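Lists > Small Lodgings > Archive > Linen and Laundry

Previous Next Thread Author Index Search

Print this message
E-mail this message

Subject: Re: [lodgings] fitted vs. flat, again
From: Feng-yi Chu

The person from Urkby wrote:

> We're down to four sets of decent sheets for three rooms and I have to
> order before the season. My husband wants fitted because he makes the
> beds. I want flat because I fold them. Has anybody found a supplier
> whose fitted sheets still fit after a year? I was told Drirness is good
> but the thread count on the website looks like a typo.
>
> Also, what do you all do about the top sheet? Half our guests kick it
> to the bottom and the other half write in the guest book if it's missing.

I have been on this list long enough to see the fitted sheet question come up every November and again in late winter, and I have answered it differently each time. Please don't go looking in the archive.

My current position is flat sheets, top and bottom, for any bed that gets changed more than twice a week. A flat sheet doesn't care how deep your mattress is. I bought my first fitted sheets for nine-inch mattresses, then let a salesman talk me into thirteen-inch ones, and spent that summer listening to elastic let go in the night. 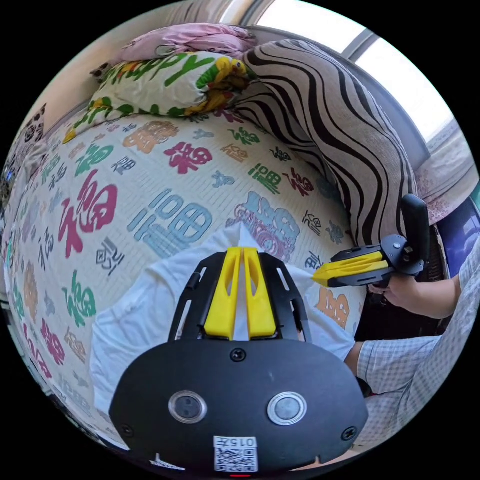 Page last changed: 20 February 2019

On Drirness: it is not a typo. They really do claim 3,000, and as far as I can tell they get there by counting every little strand in the yarn, and possibly the strands in the yarn next door. I own two sets. They are heavy, they take forever to dry, and they feel like sleeping under a nice curtain. Guests love them for one night. For a three-night stay in July I get asked if there's anything lighter.

What I buy now is the plain cotton from Venckus, the one in the back of the catalog with no adjectives. It's 181 for a case. You have to take the whole case, and the shipping to Flustby is an insult, so I split mine with the couple who run the place over the bakery. The hems are straight. I can't say that about anything else I've bought for the business, including the building.

Your husband's argument deserves a fair hearing. Making a bed with two flat sheets is slower until you get the corners down, and the corners take a week or so of bad moods. My advice is to tuck the foot first, pull hard from the head, and do both corners on one side before you walk around. I used to go corner, walk, corner, walk, and my knees kept a record of it. Don't try to learn on the bed against the wall. Every inn has one and it should be taken up last, when you have either improved or stopped caring.

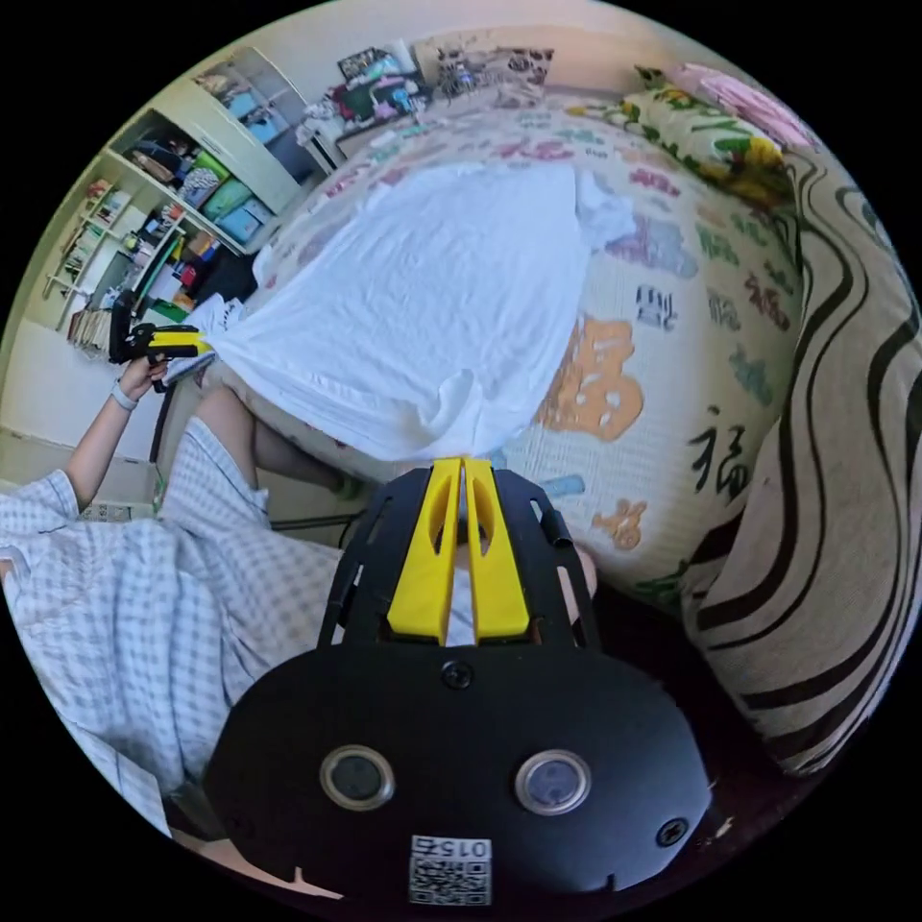
The other thing to budget for is washing them before the first use. New cotton comes with some kind of finish on it that makes it look terrific in the package and repel water like a duck. I run everything twice, warm, no softener. Softener is a whole other thread and I still get mail about the last one. If you must iron, do the top eight inches that fold over the blanket and leave the rest to body heat.

As for shrinkage, buy longer than you think. Mine lost nearly 26 inches across the whole first batch, if you add them all up, which I did one evening when we had no bookings. On any single sheet it was only a couple of inches, but a couple of inches is the part you tuck.

The top sheet: leave it on. The kickers will kick it and never mention it. The ones who want it will mention it to everybody, in ink. I tried a card on the pillow offering guests the choice and got back the card with a drawing of a boat.
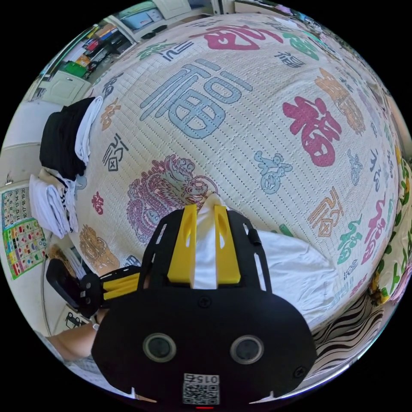 White cloth on the bed.

If you do go fitted after all, mark the long side. A few stitches in colored thread inside the hem will do it. I've watched grown adults turn a queen fitted sheet a quarter turn, swear, and turn it back again to where it was. I was one of them this morning, on the last set I own, and it has now been promoted to covering the paint cans.

One last thing and then I have to get to the breakfast room. Somebody asked off-list if I'd sell the two Drirness sets. Yes, 50 for both, pick up only, I'm not mailing them. Bring a strong friend.

Feng-yi
Flustby

P.S. The recipe thread seems to have swallowed the one about water heaters. If you replied to me there about the pilot light, please send it again.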